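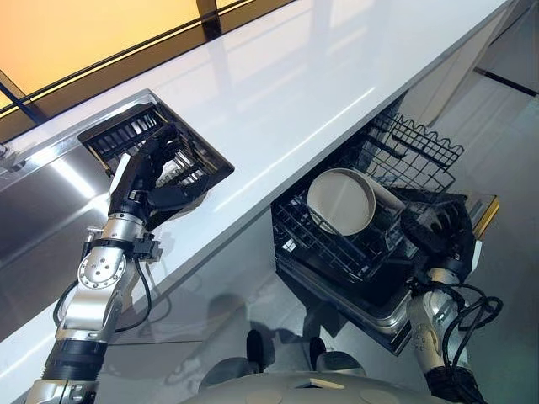 Um colega da equipe de Tellham sustentou, na lista de discussão do clube, que carregar uma lava-louças é tarefa de demonstração e que um semestre gasto nisso ensina menos do que um braço industrial paletizando caixas. Discordo, e por motivos técnicos.

A paletização no laboratório Nishimura tem poses fixas e tolerância conhecida. O aluno ajusta a trajetória uma vez e passa o resto do tempo cronometrando. No cesto de arame, a mão precisa fechar os dedos em torno de hastes finas, e a força de preensão que segura o cesto é a mesma que o faz emperrar no trilho. Com os dois braços em contato ao mesmo tempo, o erro de um aparece no torque do outro.

Em janeiro, a turma do projeto Nukcombe registrou 346 tentativas de puxar e recolher o cesto. Das primeiras 80, 30 terminaram em parada de segurança. O relatório atribuía quase todas ao controlador — a leitura dos logs mostrou que a causa era a calibração do punho, refeita depois em 20 minutos.

O regulamento da copa Bullix pontua apenas o ciclo completo, com louça e porta fechada. É um critério ruim para fins didáticos. Eu pontuaria também o diagnóstico escrito de cada falha, com peso igual, e deixaria o tempo de ciclo como desempate.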